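4. Sorting and separating small metal parts

Sections 1 to 3 cover unpacking, fixing the Markura worktop sheet and fitting the edge strips. Follow this section when the sheet has been in place overnight and lies flat at all four corners.

The Gravside parts pack contains springs, rings and tags. The parts travel together in one bag and will usually have caught on each other by the time you open it. Separate them before you put anything into the storage drawers. A tangled drawer is slow to work from, and parts bent in a hurry will not close properly again.

4.1 Before you start

You will need:
The parts pack
A soft, dry cloth
A shallow tray with a raised lip, at least 43 cm long
Marker labels for the drawers (on the sheet inside the lid)

1. Wipe the worktop from the back towards the front. Grit left on the surface will scratch it when metal is dragged over it.
2. Place the tray at the side of your work area, where you can reach it without leaning over the parts.
3. Cut the bag along the printed line. Do not tear it.
4. Tip out part of the contents only. A small pile is easier to deal with than a full bag.

CAUTION: Cut wire ends are sharp. Wear eye protection when handling springs. Keep small parts away from children and pets.

4.2 Separating tangled parts
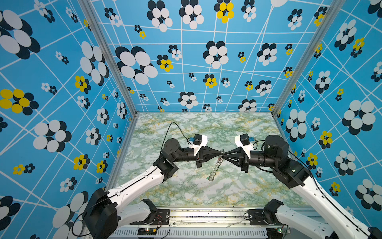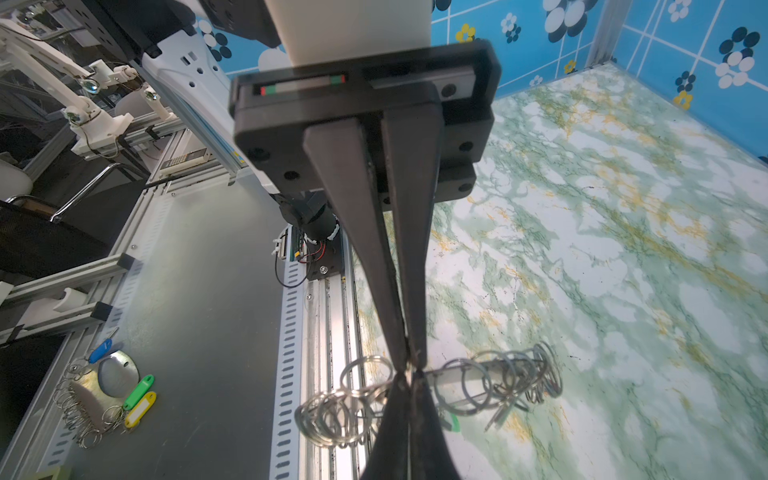 Coiled and looped parts catch because the end of one slips between the turns of another. Pulling them apart by force opens the turns and leaves a gap that will catch again. Lift a coiled part by its upper end and let the rest dangle, as in the first picture, with the lower end just clear of the worktop. At that height a part that drops off does not bounce far, and you can see where the free end is pointing.

1. Spread the pile until it is one layer deep wherever possible.
2. Find a free end. Start with a part on the outside of the pile.
3. Lift that part slowly by the end. If others come up with it, lower it again.
4. Turn the part in the direction of its coil until the caught piece works loose. Do not stretch it.
5. Put the freed part in the tray and go back to step 2.

Note: If two rings are linked through each other, open the outer one with a fingernail or a ring tool and slide the other round until it comes off. Allow the ring to close by itself.

Note: Look under each cluster before you sweep the surface clear. Tags are light and slip underneath. The second picture has a small green one peeking out from below the metal.

4.3 Checking the parts

Lay each part on a clear area of the worktop and look along it from the side.

Turns evenly spaced: keep.
One turn standing wider than the rest: set aside for light use.
Ring ends that do not meet: discard.
Rust or flaking on any part: discard, and wipe the tray before continuing.

The full pack holds 213 parts, of which 86 are rings. If you are short, check the folds of the bag and the gap behind the edge strip before you contact us. Missing parts should be reported on the card supplied, marked for Hongmei Feng, Spares.

4.4 Filling the drawers

1. Stick one label on the front of each drawer, working from left to right.
2. Put springs in the long drawers, lying the same way round.
3. Thread rings on the storage bars, no more than 15 to a bar.
4. Keep tags in the drawer with the clear front.
5. Close each drawer fully before opening the next. The cabinet may tip forward if several are open.

CAUTION: Do not leave metal parts on a damp worktop. They can mark the sheet, and these marks are not covered by the guarantee.

Go on to section 5, Cleaning and care of the worktop sheet.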